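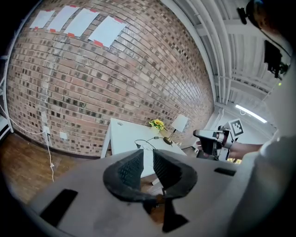 Clalluta grippers: progress report for March
To: Glenys Lightfoot
From: Kelly Pimentel

Recording ran behind plan this month. We had budgeted for 150 usable demonstrations and finished with 80. Most of the shortfall comes from one fault, described below.

The fault

On Thursday morning the fingers on one of the two hand-held grippers stopped opening fully after release. The operator felt the trigger go slack and kept going to the end of the run, so the position log shows the fingers open when they were still partly closed. We found the mismatch that afternoon when Tai checked the logs against the video.

A set screw in the finger linkage had backed out. The thread-locking step is in the build sheet from Clastero but was not signed off for that unit. The other gripper's screw was tight. We have since locked and marked both.

We threw out 9 recordings and are rechecking everything else made with that unit. No one was hurt. The operator did report a pinched glove, and we have logged it as a near miss — the fingers closed while she was clearing the linkage with the power still on.

Changes made

The linkage is now checked by hand before each session and again after lunch. Power comes off before anyone touches the fingers. An operator who feels a change in the trigger stops the run and writes down the time.

Still open

Wandulitz has quoted two weeks for spare linkages. I would like approval to order two sets from the existing parts budget. The lamp and flower tasks can go ahead in the meantime, but I have put back the heavier objects until the spares are fitted.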